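The Shelf in Mallbridge Where Lost Books Get Their Titles Back

May 25, 2019

The owner of Verschueren, a secondhand bookshop in Mallbridge, keeps a spiral notebook by the register. In it are the books her customers can't name. She started it in July four years ago, after a man asked for a novel he had read in the Navy and could only tell her that it had a lighthouse in it and was missing its last page.

"I wrote it down so he'd feel I was taking it seriously," she says. "Then the next person saw the notebook and wanted to be in it too."

There are now 697 entries. She has put a title to 115 of them. The lighthouse novel is still open.

Most requests come from people looking for something they read before they were 10. They remember a color, a smell, one picture. They are usually wrong about the color.

"I don't trust color at all anymore," she says. "I ask where they were when they read it. Whose house, what room. If it was at a grandmother's house, the book is probably older than they think, and I add 20 years."

She says a surprising number were read in bed.
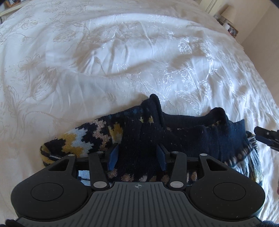 Knitwear on a white floral bedspread.

Her longest search was for a picture book about a goose who runs a ferry. The customer was sure it was English. It was a translation, sold for a short time by a small press called Grernuditz, and the goose was a duck. That one took 73 weeks. She found it in a box lot she had bought for the cookbooks.

"She cried, and then she asked if I had a cleaner copy," the owner says.

For the harder cases she uses Makus, a card index that a retired school librarian left to the shop. It sorts children's books by what happens in them. There is a drawer for floods and one for runaways. The cards stop in the early 1980s, and she has not tried to bring them up to date.

"People tell me to put it on a computer. I tell them they can come in and type."

She does use online forums, mostly late in the evening, and has mixed feelings about them. The people there are fast, she says, but they tend to guess the famous book first and argue about it.

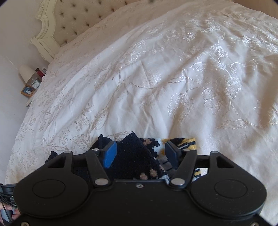 Cream duvet and tufted headboard.

Asked what a person should write down before starting a search, she doesn't hesitate. The year they read it, the size of the book in the hand, and any word they are certain of, even a dull one. A character's name is good. The name of a street is better, as fewer books share it.

She charges nothing for looking. If she finds a copy, the customer pays what she paid plus some $20 for her trouble, and a few have decided at that point that they only wanted the title.

"That's fine," she says. "I cross it off either way."

The notebook is on its third set of covers. Anyone can read through it at the counter during opening hours, and pencils are provided.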